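Reading Room > For Young Readers > How Books Work > What Is a Thriller?

What Is a Thriller?

A thriller is a kind of story. Its main job is to make the reader want to know what happens next. Many thrillers involve a crime, a secret or a chase, but the subject does not decide the type. The way the story is built decides it.

A mystery and a thriller are often shelved together, and they work differently. In a mystery, something bad has already happened and the reader wants to know who did it. In a thriller, something bad is going to happen unless a person stops it. Some books do both.

The feeling a thriller produces is called suspense. Writers make suspense by giving the reader a question and holding back the answer. Suppose a book begins this way: "The last ferry left Umberg at noon. The letter under the door said to be on it." The reader now has two questions. Who wrote the letter? What happens to anyone who stays?

Writers use several tools to keep a question open. One is the deadline. If the dam at Ferkby will break in 31 hours, every chapter uses up part of that time. Another is the cliffhanger, which is a chapter that stops just before an answer. The name comes from stories in which a character was left hanging from a cliff until the next part was printed.

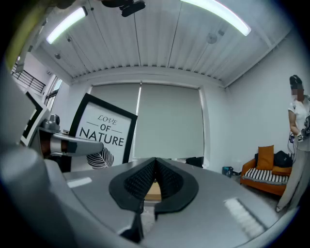

A third tool is called dramatic irony. This means the reader knows something that a character does not. If we have read that the door to room 1313 is unlocked, and the hero believes it is locked, we worry for the hero. The hero is calm. The worry belongs to the reader.

Chapter length matters too. Short chapters tend to feel fast. A writer may use 20 short chapters in the last part of a book and much longer ones at the start – the story then seems to speed up, even if you read at the same rate.

Thrillers also need a villain or a danger with a clear goal. A storm can do this work, and so can a company, a spy or a sickness. The danger should be stronger than the hero at first. If it is weaker, there is little to worry about.

To see these tools in a book you own, write down the last sentence of each chapter. Put a Q beside every sentence that leaves a question open. Then look for the page where each question is answered.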